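Chapter 7
Assembly Boards and the Layout of Small Parts

After working through this chapter you should be able to lay out a board for a short assembly task, choose a work surface to suit it, and record part positions so that a second person can set the board again without help.

7.1 The board as a fixture

An assembly board carries the parts of a task in known places. It may be a plain sheet or a shallow tray. In either case it has two duties: it keeps the parts together, and it gives every part a position that can be measured from one corner. Seidel, in his workshop notes of 1987, called this corner the datum corner, and the term is kept throughout this book.

The board is treated as separate from the table beneath it. Positions are measured on the board first, and the position of the board on the table is then measured once. If the board is knocked, only the second measurement has to be repeated.
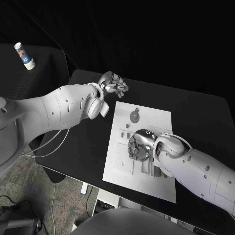
A board that lies askew to the table is acceptable provided that the angle is known. Students often square the board by eye and then enter the angle as zero. The error is small at the datum corner and grows with distance from it, so that the far parts are the first to be missed. Exercise 7.3 works through such a case on a table 915 mm deep.

7.2 Contrast between board and table

A pale board on a dark table has an edge that is easy to find. The same cannot be said of pale parts on a pale board, where the outline of a part may depend on its shadow alone. Grey parts are a fair compromise. Gloss finishes should be avoided on the board itself — reflections move when the lamp moves, and the parts do not. 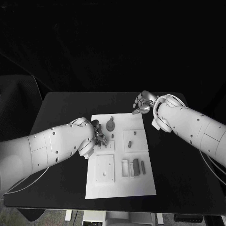
Figure 7.2 White board on a black table, with a dark round disc at the top of the board and a square white plate to its right.

The Savolainen layout sheet, reproduced in Appendix C, has one line for each part. The entries are the part name, its distance from the datum corner along both edges, its height and its colour. Sheet 777 of the Kilier set is used in the exercises.

7.3 Pegs, discs and clearance

Parts that stand up need more room than parts that lie flat. A disc can be approached from above with little regard for what lies beside it, but a peg is taken by its sides, and the fingers must pass down between it and its neighbours. The space left for this is the clearance. 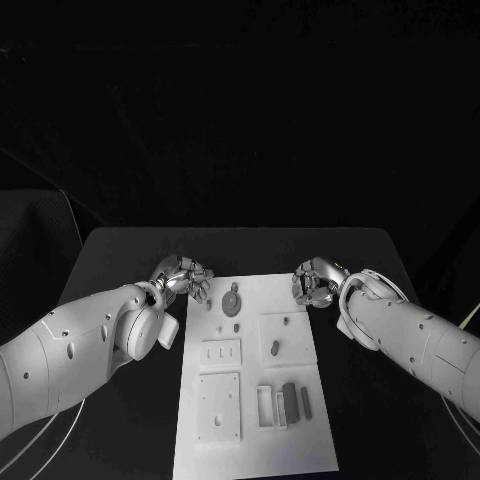

Clearance is measured at the height of the grip and never at the foot of the part. Where two pegs differ in height, the shorter governs, as the fingers must travel further down to reach it. The Benow rule, derived in Section 7.5, gives a minimum of 19 mm between the sides of neighbouring pegs for the hand sizes listed in Table 7.1.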